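Notebook — sorting arm, shared bench
06/10/2026

Picked up where I left off with the gripper. The arm itself is fine. Base rotation is smooth, shoulder holds position with the brake on, and the new cable clips have stopped the wrist loom from snagging on the elbow. I spent most of the evening on the fingers and the grip settings.

Fingers: printed a second pair overnight at the Cirnmont workshop. Same outline as the first pair, but with the inside faces 8 mm longer so the tips meet before the base does. The first pair closed at the root and left a gap at the tip, so small parts rolled out. Screwed the new ones on with the short bolts. The long ones hit the slide when it's fully open. I knew that already and still had to take one out and swap it.

Grip force: the Parisi driver takes a current limit as a percentage. Results from tonight, same part each time, lifted and held:

at 20 percent it picks up but drops when the wrist turns
at 43 percent it holds through a full wrist turn
at 60 percent it holds, but the fingers flex enough that the part tips forward

Leaving it at 43 for now. I want to try a strip of rubber on the inside faces before going any higher. There's a roll of the thin stuff in the drawer under the drill press, or there was in August.

Pick sequence, as it stands in the script:

1. Move to hover over the tray.
2. Take a picture with the wrist camera, find parts.
3. Choose the part with the most clear space on both sides.
4. Turn the wrist so the fingers close across the body, never across the plunger.
5. Down, close, wait, up.
6. Check finger position. If they closed all the way, there's nothing in them, so go back to 2.

Step 4 is where most of the misses come from. The finder is happy to call a loop of lead wire part of the body, and then the center point ends up off to one side. I masked out the darkest pixels, which gets rid of most of the wire but also eats the shadow side of the body. Better than before. Needs a proper fix.

Step 6 works well. The wait in step 5 was set to 200 ms and the position reading hadn't settled by then, so it was calling good picks empty. Doubled it and the false empties went away.

Lighting: the orange trays are easy to separate from the parts by color, but they throw a lot of glare. Moved the lamp down the bench and turned it toward the wall. Some bright patches are left, and the finder doesn't seem to mind them as long as no part is sitting in one. Matte trays would be better. Bomix has gray ones, but gray against bare metal frames would give me a different problem.

Some of the solenoids have the blue wrap showing and some are bare metal on the face. The color rule I wrote first only looked for blue, so it skipped the bare ones completely. Now it looks for anything that isn't tray. Both kinds get found.

Ran with the gripper pointing down at the orange tray, solenoid held upright by the housing, spring and plunger clear of the fingers.

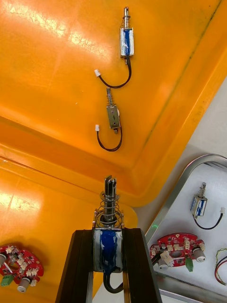 Sunita Prajapati thinks I should stop gripping on the housing altogether and cut a small notch in each finger to fit the frame, so the part can only sit one way. She'd also put the connector end in a fixed spot before trying to do anything with the boards, and says the wire will be the hard part of this whole job whatever the fingers look like.

She's probably right about the wire. The notch I'm less sure of, as it means the wrist angle has to be close to perfect on the way down, and at the moment it isn't. Could try it on one finger only and leave the other flat.

Kheri Kashindye has the Celora calibration plate at home and will bring it in. Until then the camera-to-gripper offset is the one I measured with a ruler, and it's off by almost the width of a finger at the far corner of the tray.

To do:
rubber strip, then repeat the grip test
notch on left finger only, print in draft
redo the offset once the plate is here
fix the wire mask (try shape instead of darkness)
save the script before changing anything, last good copy is on the bench laptop
order more short bolts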